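Skoleo Kitchen Cell: our review after a winter of living with it

Reviewed March 3, 2024
Filed under: Prep and packing equipment

We run a catering kitchen that sends out 200 boxed lunches on a quiet day and 607 on the worst day we have ever had (a school sports thing in October, and I still dream of it). So when the owners told us we were getting a Skoleo arm on the packing line, plus the planning software that goes with it, you can imagine the talk over coffee. Some people thought it was the end of their jobs. A couple of us were just curious whether it could be trusted with a ripe pear.

I have been running the thing since it arrived, so I figured I would write down what I wish I had been able to read beforehand. Grab a cup of something, this got longer than I meant it to!

First, what you get. The arm, the gripper, a stand, and a license for the planner, where you lay out a counter on the screen and try out the moves before the real arm goes anywhere near your food. We bought ours through Henavik, who handled the install and two half days of training. The arm is fine. It is solid, it wipes down well, and it is quieter than our dish machine by a mile. But the planner is the part I have come to love, and it is what changed our days the most.

You drop objects onto a virtual counter, pick one as the target, and watch how the arm goes for it. There is a starter library full of food and dishes, and somebody at Skoleo clearly had a good time filling it, as there are toys in there too. Our crew took to it right away. The folks who had been most worried about the arm turned out to be the best at setting up mean little layouts for it, with things crowded close together, the way a counter really gets at ten in the morning.
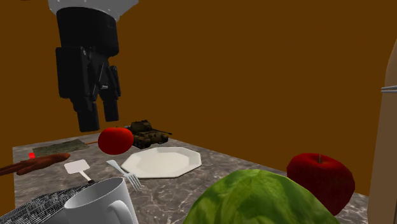 A practice counter in the planner, with the gripper open above the tomato and the toy tank parked right beside it.

I like this layout for teaching. The tomato has a neighbor close on one side, so a new person has to think about which way the fingers should come in, and there is plenty else on the counter to keep clear of. The graphics are plain, but you can tell a fork from a spatula and that is really all we ask. One gripe: objects don't always sit on the counter the way you would expect, and I have seen the tomato hanging a little in the air. It makes me want to double-check my heights before I send anything to the real arm, and I do, every time.

Now, the people side, which I know is what a lot of you came for. No one here lost their job. What did happen is that the jobs moved around. The two folks who used to stand at the end of the line putting one piece of fruit in each box now take turns minding the cell, and the rest of their shift goes to sauces and salads, work they had been asking to do for ages. Sore wrists come up a lot less at the end of the day. On the other hand, the line used to be where everybody chatted, and with one person minding an arm it is a lonelier spot. We moved the cell so it faces the salad station, and that helped more than any setting in the menu.

I will also say that the pace can creep up on you. The arm doesn't slow down after lunch, and for the first few weeks we were all trying to keep up with it, which was silly. Set the speed for the people. We wound ours down a notch and the whole room got nicer.

Before Skoleo we had a trial of the Zarnley unit. It was faster on paper, but the screen was a maze and only one of us ever learned it. With this one, most of the crew can set up a job.

What I liked: the planner, the easy cleaning, the patient training from Henavik.

What I didn't: floating objects in the planner, a manual that reads like a tax form, and spare finger pads that take forever to come.

My rating: four out of five. If your kitchen packs fewer than 200 boxes a day I would hold off for now. If you are up near 1000, ask for a trial, and let your line crew be the ones to try it first.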